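Ticket: list screening rejects valid counterparties after consolidated sanctions update
Product: Tastlow screening module
Client: Tininico freight desk
Status: open, waiting on vendor

Initial report, 09:40. After the overnight load of the consolidated list, 443 shipping counterparties moved to "blocked". The desk expected two. Payments to Falcão, a port agent with no listed owners, were stopped along with the rest.

Checked the import log. The file holds roughly 3,000 entries and loaded without errors. Row totals match the publisher's control sheet.

11:15. Compared blocked records with list entries. In 275 cases the only match is on country of registration. The ownership field is empty on our side, and the module treats an empty field as a match — this was not the behaviour before the December release. 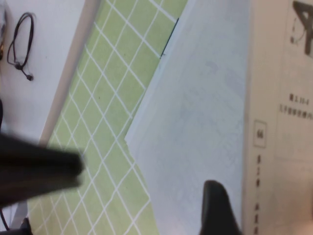 Desk, cutting mat and coiled black cable.

12:30. Set "empty ownership" to "refer for review" on the test system and re-ran the screening. The 275 records went to the review queue. Falcão is among them. The remaining blocks did not change.

14:05. Looked at the remainder. These match on vessel name alone. The list gives former names for delisted tankers and the module no longer reads the delisting date column. Renaming the column header to the old form had no effect.

Workaround in place: live system rolled back to the previous matching rules, new list kept. Any payment touching an energy or shipping licence goes to manual review until further notice. Do not release in bulk.

Raised with Ledach as a vendor fault, import log and both screening reports attached. Asked for the delisting date mapping and the default for empty ownership fields.

16:50. Ledach confirms receipt. No fix date given.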